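Hollis Bed Table, Room 16

Lap-height wood table used on a bed. Gallery covers the top surface and the drinkware kept on it. Updated October. 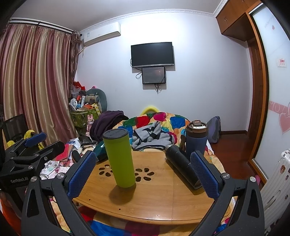 Table on patchwork plush blanket. Lime-green tumbler upright, black bottle on its side, navy insulated cup with brown lid and carrying loop.

Notes on the top: honey-colored, fine grain, one vertical seam at right. The petal cutouts go through the wood, so a spill reaches the blanket. The front edge is curved.

Drinkware limit is 300 ml per open cup. Lidded pieces are exempt. Bottles are stored upright after use.

Clothes go back to the Lemmont rack before the table is set up. Spare blanket: shelf 502.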